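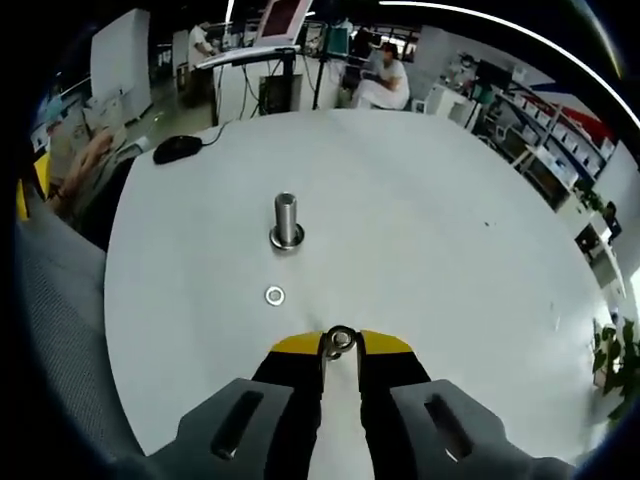
Figure 3. The Vullosa hand-held gripper with a small metal ring held at the tip, with the peg used in the ring-placing task.

4.2 Ring placing with the Vullosa kit

Small metal parts were the test we looked forward to most. The Vullosa kit, sold by Grerkberg, is advertised for thin, shiny objects that wider fingers tend to push around, and we wanted to see how far that claim would carry. The task is simple to state: pick a ring from the table, bring it over an upright steel peg (Figure 3), and let it drop. Each of our 3 operators recorded 100 demonstrations, for a total of 300, after a practice session of 14 minutes.

We were delighted with the results! The narrow tip lets the operator see both the ring and the top of the peg during the approach, and all three operators said they stopped thinking about the tool quite early on. Štefánia Michalík, who had the least experience of the group, completed her full set in one afternoon. Picking a ring up from a flat surface is still the hard part, and most failed attempts ended there, before the peg came into play at all.

The printed guide deserves less praise. It covers the jaw adjustment in a single paragraph, and we ended up following the notes for the older Wyss model, which uses the same screws. Results for the larger rings are given in Section 4.3.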